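Right, I've been promising a thread about plates for weeks and it's raining and the football's off, so you're getting it now. Mute me if crockery isn't your thing, I won't be hurt (I will be a bit hurt).

Background: when we moved to Grumside we had a full matching dinner set, cream with a grey edge, a wedding present from my aunt. Lovely thing. By the second winter we were down to three dinner plates and a gravy boat we had never once used for gravy.

I tried to replace the broken ones like for like. Big mistake! The pattern had been discontinued and the only ones I could find were being sold singly by a man who wanted £11 a plate plus postage. For a plate I'd already dropped one of.

So I gave up on matching and started buying odd ones, and I have never been happier at teatime. I want to tell you what I've learnt because I have opinions and my husband has heard them all.

Colour first. I used to think plates had to be white so the food would look nice. Restaurants do it, so it must be right. But most of what I cook is beige. Fish pie on a white plate on our white kitchen table looks like something you'd get after an operation.
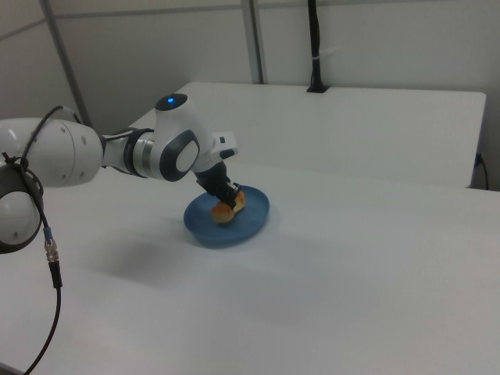

Blue plate, white table. I rest my case.

Blue is the answer. Hardly any food is blue so everything shows up against it. Egg on blue! Toast on blue! Even mash looks like you meant it. I don't know why we aren't all doing this.

Green is second best and very good for anything with tomatoes. Yellow is cheerful at breakfast and a bit much by the evening. Red I can't get on with at all, it makes me feel like I'm at a pizza place with a soft play attached.

Black plates: every single fingerprint, every single water mark. My sister has them and she polishes them before people come round. I'm not living like that.

Next, the rim. You want one. A shallow raised one is plenty, just enough to stop the peas going over. Those completely flat slate things are for cheese and should be kept for cheese. I once chased a poached egg off one in a café in Punden and I still can't go back in.

But you don't want a great wide rim either, the sort that takes up half the plate. You end up with a huge plate and a tiny bit of dinner in a dip in the middle, and it won't fit in the dishwasher. Ask me how I know.

Weight matters more than people think. Pick it up in the shop with one hand, by the edge, as if you were carrying it to the sofa with a fork in your mouth. If your wrist complains, put it back. You'll stop using it, it'll go to the bottom of the pile and you'll have to lift it to get to everything else for the rest of your life.

Where to buy: charity shops, but go on a Tuesday. Ours gets the weekend donations sorted on the Monday and by Wednesday lunchtime the good stuff has gone. Look on the bottom shelf behind the fondue sets. There is always a fondue set. There are usually two.

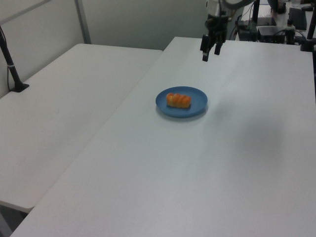

Run your fingertip all the way round the edge before you pay. Chips hide, especially on speckled ones. Then tap it gently with a knuckle. A nice clear ring and it's fine, a dull clunk and there's probably a crack in it somewhere. You will look odd doing this. The lady on our till taps them along with me now.

My favourite finds are two side plates marked Laskowska on the back, with a wobbly little line of leaves round the edge. I can't find a thing about them anywhere. If anybody recognises the name please shout, I'd love a few more and I'd like to know if I should be putting them in the microwave (I have been putting them in the microwave).

The other one I get asked about is the big oval dish, the one in the Christmas photos. It's Talska and it came out of a box of bits at the Punden car boot. 200 people walking past it all morning and it still had the price on from whenever they bought it. I carried it back to the car like a baby.

Storage! Odd plates don't stack well, I'll admit it. Biggest at the bottom, obviously, then a sheet of kitchen roll between anything with a rough foot, or it'll scratch the one underneath. Old paper napkins do just as well. We've got a drawer of those from a christening, must be 300 in there.

And do use them. My nan had a cabinet of good plates that came out at funerals. When we cleared the house there wasn't a mark on any of them, and I took them home and had beans on toast off the nicest one that same night. Crying, but it was good beans on toast.

Kids like it too. Mine each have a favourite and there's a proper row if the wrong person gets the green one. The 7 year old has asked if he can take his when he leaves home. I said yes but I've got my eye on it.

Somebody has just asked about bowls. Bowls are a whole other thread and I need a cup of tea before I even start on pasta bowls. Saving that for when the football's off again.

Oh, and for the person who messaged: yes, you can mix round and square on the same table, but I'd put the square ones at opposite ends or they look like they've fallen out with everyone.

More from this account
Mugs I have loved and lost (thread)
Is it worth getting the bus to Punden for the car boot?
The great Grumside teapot debate, with your replies
What to do with a gravy boat if you don't make gravy
Getting tea stains off, five ways I tried in February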